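Snack Choices and Fullness in First-Year Students
Marisol Cabrera, Nutrition Project, Term 2

Aim
I wanted to find out whether a mid-morning snack with more protein kept students full until lunch. The two snacks were plain yogourt and a granola bar with the same energy, 200 calories each.

Method
Students ate one snack at 10 a.m. on a Thursday and the other a week later. They rated their hunger on a 50-point scale straight after eating and again 90 minutes later. Water was allowed but coffee was not. Everyone was asked to eat their usual breakfast on both days and write it down.
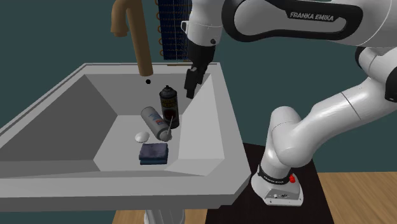 Figure 1. Robot arm and sink, computer rendering.

Results
Hunger ratings straight after eating were close for both snacks. At the second rating most students were hungrier after the granola bar. A few showed no difference, and two who had skipped breakfast were hungry both times.

Discussion
The yogourt had more protein, but it was also a bigger serving by weight, so I can't say which of these mattered. Students also knew what they were eating. Breakfast records were patchy, especially in the second week, and I left them out of the comparison. Lunch portions were not measured. If I ran this again I would weigh lunch and use two yogourts with different protein levels.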